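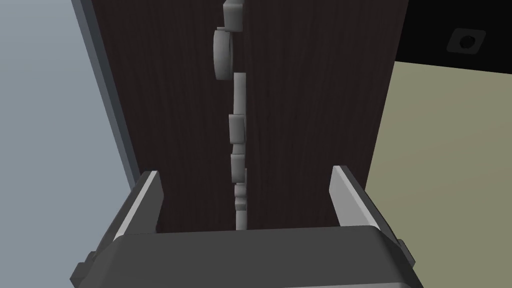

Kevser Sezer: Mineral oil is the wrong call on dark wood near a radiator. It never cures, so it creeps out every heating season and the grain goes patchy again by January. Use a hardwax.

Search this forum Go

Filed under: Wood finishes > Indoor furniture

Lajos Vass: Disagree. I re-oil twice a year and sand at 600 grit first. No patches.

Kevser Sezer: Twice a year is the problem I'm describing.

Hjalti Juhl: Which hardwax? I put two coats of Feltano on a TV stand and the top still marks under a cup. Left it overnight between coats — the tin says that's enough.

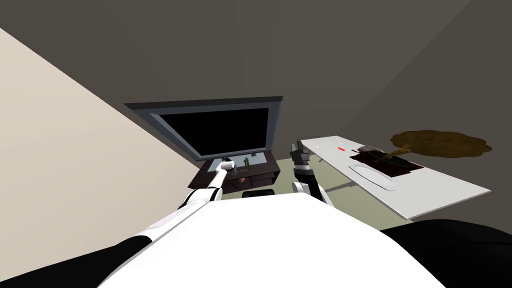

The sides and legs cured fine with the same tin, so I doubt it's a bad batch.

Ditte Vestergaard: Second coat too thick. Wipe off all the excess after ten minutes, then wait a week before using it.

Lajos Vass: Or use oil.

Related threads
Removing wax from end grain
Thygesen scrapers, worth it?
Matte or satin for shelves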